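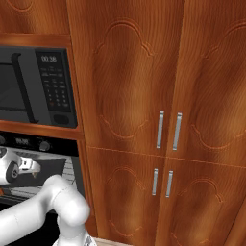 The Rorkurmont recipe archive opens its doors to the public this spring, and if you have ever hunted for your grandmother's plum cake on the back of an old gas bill, you will understand why people in town are so pleased. The archive has grown to 3,000 handwritten recipes, all of them lent or given by local families, and from now on anyone can come in, sit down with a box of cards and copy out whatever they like. Sabine Voß began gathering them after her aunt died and left a kitchen full of loose paper. Recipes, she has learned, live in odd corners of the house. Many came out of tall pantry cabinets, the kind with two doors above and two below and a scalloped pattern carved into each one, where a card could be taped to the inside of a door and stay put through several coats of varnish and at least one change of owner. Others turned up in hymn books, in coat pockets and, in one memorable case, folded very small inside a thimble.

The cards are kept on the second floor of the old Verstraete bakery on Murnard Street, in the long room over the ovens where the flour used to be stored. It still smells faintly of bread up there, or perhaps one only imagines it after reading so many recipes before lunch. The boxes are arranged by dish and then by family name, so that you can lay six versions of the same onion tart next to each other and see how a pinch of nutmeg traveled from one end of the valley to the other when somebody's daughter got married.

Soups take up the most room, followed closely by cakes. There is a surprisingly thin box for fish, considering how near the river is, and a surprisingly fat one for things to do with stale bread. A whole shelf is given over to preserves, with a good deal of lively disagreement in the margins over how long to boil a quince. ("Mother says an hour. Mother is wrong," reads one card from the Boersma family, and below it, in different ink, "She was not.")
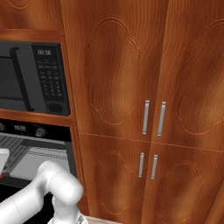

Veerle Boersma said she had come in meaning to look up one soup and had stayed until the lights were switched off. She knew the handwriting on the quince card at once, both hands of it, and had to go and sit by the window for a little while. Her family always cooked by guesswork, she added, and it was a comfort to find that her grandmother had measured the sugar after all and had simply never let on.

The first 1,000 cards have been typed up and can be searched from home. The rest will follow as time allows, and it does take time, because old kitchen handwriting is a language of its own. A "cup" may mean the blue cup that hung by the sink, long since broken. "A moderate oven" is a matter of opinion. One family wrote all its baking recipes in a private shorthand to keep them from the neighbors, and only a letter from a cousin overseas, answered with great patience over the winter, made sense of it in the end. Mirela Honorato, working her way through the dumplings, leaves the spelling just as she finds it and puts a note underneath when a word has changed its meaning.
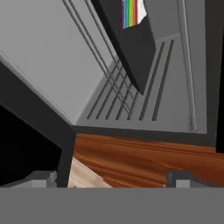
Brown wood with a strong orange-brown grain.

Alongside the reading room there will be a small printed book, put together with the local printer Cotudis. It holds 39 recipes, each one cooked and tasted before it went in. Not every favorite survived the tasting. A much-requested cold beet pudding was tried three times, by three different cooks, and was set aside with real regret, although the card itself is still in the box for anyone who feels brave. The onion tart is in, of course, and so is the plum cake, and so is a plain barley soup that Birger Vik describes as the best thing he has eaten since he moved here.

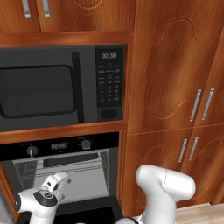
Reading time: 4 minutes

Monthly cooking evenings are planned as well, in the bakery's downstairs kitchen. The first one is given over to bread soup and dumplings and has room for 20 people, so do put your name down early if you would like to come. Bring an apron and a container with a good lid. Beginners are every bit as welcome as people who have been rolling dumplings since they could see over the table, and children may come along with a grown-up. If the evenings go well, a second series will take up the preserves, and the quince question may finally get the long, sticky airing it deserves.

New recipes are still very much wanted, and they need not be old ones. Ineke Wuyts takes them in at the desk by the stairs, makes a copy while you wait and hands the original straight back, stains and all. She is particularly keen to hear from families who came to Rorkurmont more recently, and she will happily write a recipe down for anyone who carries it only in their head. The reading room is open every afternoon until six. Please use pencil at the tables.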